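Long one today. I got in at half past six to rerun the bagging trials from scratch, as the May numbers were no good to anyone. Same marble-pattern top, same pink paper bag at the back, two arms, one packet at a time.

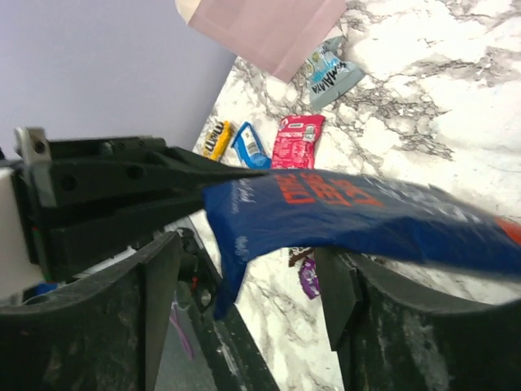 Grasp height is the variable I care about. We set it 7 mm lower than the old value and left everything else alone. Soft packets are the hard case, and the dark blue one creases so badly that the planner's idea of its outline is wrong once the fingers close. I've started logging a fold as its own outcome, separate from a slip.

Wrote up the protocol over lunch. The policy has 3,000 demonstrations behind it, most of them from Prirnthorpe.
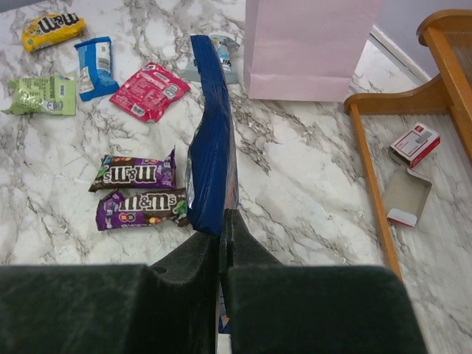 Shewit reckons the fold category is a mistake and will muddy the comparison with the Wevivholm set, where a grasp is either held or dropped. Zinash wrote back that we could merge the two later but never split them. I'm with Zinash – for now.

Next job was the overhead view, which we use for scoring.

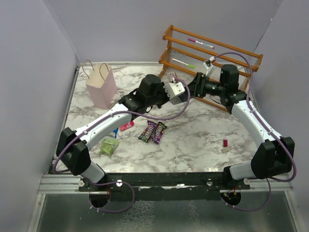 Scoring is slow. I got through 667 clips with Nahom checking every tenth one, and we disagreed on 6 of his. All were folds. The definition needs another sentence.

Moved on to the wrist views after tea.

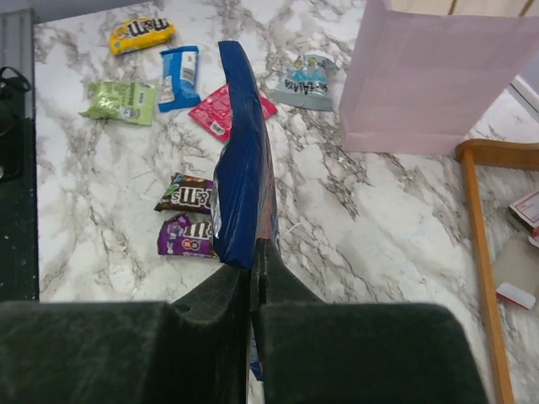 I'll redo the definition tomorrow and send it to Yabsira before the Stistley call. Need to book the room again too. Home by eight, leftover soup.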